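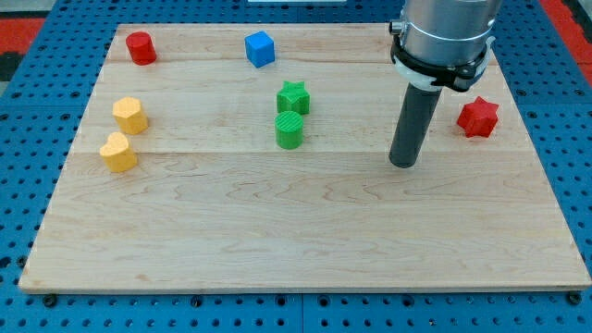

Plaltberg tabletop arm, starter package: review after six months
Posted 2025-07-14 by Meinir Owen
Category: Teaching and lab equipment

We bought the Plaltberg in January for the workshop at Drultbridge, where it is used for short courses and for the pushing and sorting exercises our second-year students do. I look after the equipment budget, so this review is mostly about what it cost and what I would plan for differently. Heledd Rees runs the sessions and has added her notes on daily use.

Price
The quote for the arm, controller and one tool mount was 3,142 pounds including delivery. Our limit was 3,000, and we made up the difference by dropping the second tool mount. I regret that a little. Changing tools on a single mount takes up time in every session, and ordering the part later means paying for delivery again.

Brorkuvance, the dealer, were clear about what was in the box and what was not. The table was not. Nor were any objects to work with. If you are starting from an empty room, put both in the first order or at least in the same budget year.

Table and work surface
We already had a blue pegboard table, which is good for bolting things down and poor for sliding things about, as small pieces catch on the holes. A flat wooden board on top sorted that out. Check the height before you buy one – a thick board raises the work surface, and the positions you have saved for the arm will all need changing.

Blocks and pusher
For pushing tasks we use a plain dark grey rod. It is the cheapest tool we own and the one that gets most use. A gripper was on my original list and I moved it to next year, which I think was the right decision for beginners.

The blocks are small, in red, green, yellow and blue. The shapes include a cube, cylinders, stars and a heart, so students can be asked for a piece by colour, by shape or by both. Printed ones are perfectly good for this. The fine ridges on top of the green cylinder have made no difference to us. Print spares, as the small ones go missing.

Notes from Heledd
Setting up takes me 20 minutes from a cold start, most of it checking positions. The arm is quiet enough to talk over. The software is plain but does not crash. The manual is weak on calibration, and I ended up using a guide written by a Mr Sarıgül on the dealer's support pages, which was much better.

Would we buy it again?
Yes, with the second mount. Ask for the spare parts list before you sign, too. Ours came after the invoice, and the cable set cost more than I had allowed.

Rating: 4 out of 5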